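Funevari Shared Kitchen, Room 122
Cup and tabletop inspection, February 28, 2024
Form 426

1. Tabletop surface clean, no residue. PASS
2. Tabletop edges free of chips and splinters. PASS
Comment: minor wear on the window side, unchanged from August.
3. Table level and stable under hand pressure. PASS
4. Plastic cups: rims smooth, no cracks or sharp spots. PASS
Comment: run a fingertip around the full rim. Discard any cup with a nick — do not sand it.

Cups found on their side are to be checked inside and out before they go back on the shelf.
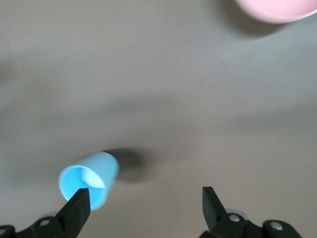
Cloudy or scratched inner walls count as a fail even when the outside is sound. Replacements come from the Drelska order, carton 235.

5. Cups stored mouth down, single layer. FAIL
Comment: two stacks on the upper shelf. Stacked cups stick and split when pulled apart. Restack and recheck.
6. Shelf liner flat and dry. PASS
7. Floor below table dry, no trip hazard. PASS
8. Cleaning spray labeled and capped. N/A
Comment: moved to the Plirnden cabinet, see separate sheet.

Open items: 5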